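Can a robot tidy your room yet?

Robots have been building cars for a long time. They weld doors and lift engines all day without a rest. So why is there still nobody but you to pick your toys up off the floor?

The answer is that tidying is harder than it looks. In a car factory, every door is the same shape and arrives in the same place. A bedroom is different every day. Socks roll under beds. Teddies fall on their faces.

Kasun Mondal works on this problem at a workshop in Teronthorpe. His robot, Ultach, has one job to learn: put a soft toy on a tray. 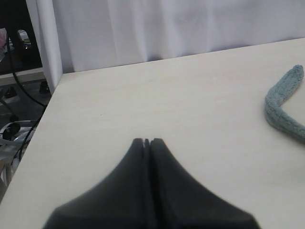 Ultach's gripper has two grey fingers. They are closed and holding nothing.

Your hand has four fingers and a thumb, and skin that can feel. You can pick up a scarf in the dark and know it is a scarf. Many robots have only two fingers and cannot feel much at all. They depend on cameras, and a camera close to the fingers sees only a small part of the table.

Soft things are a special problem. A wooden brick keeps its shape when you squeeze it. A cuddly toy squashes, and its arms and legs flop about. The robot has to work out which bit is the body and which bit is only dangling.

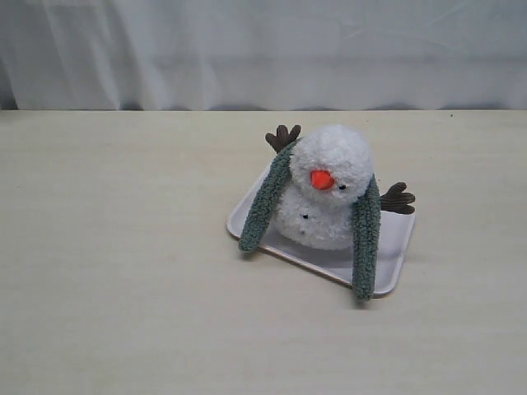

White things on white things are tricky too. People can tell them apart by tiny shadows and by the feel of the fluff. A computer has to be shown many times before it can do the same. Hường Hà, who teaches Ultach, has guided it through the job 400 times so far. She moves the toy a little each time, so that the robot does not just learn one spot by heart.
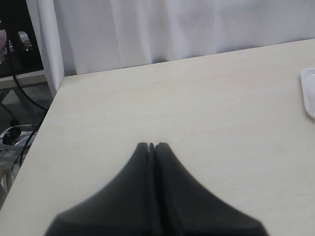
Then there is the question of knowing when to stop. If the toy is on the tray but one end of its scarf is hanging over the side, is the job done? You would probably say yes. A robot needs a person to decide, and then to teach it the rule.

So can machines do chores yet? Some can. Robot vacuum cleaners can sweep a flat floor, and dishwashers have been washing plates for years. Tidying a whole bedroom is still a job for people. Hường thinks Ultach will be ready to try a second toy in October.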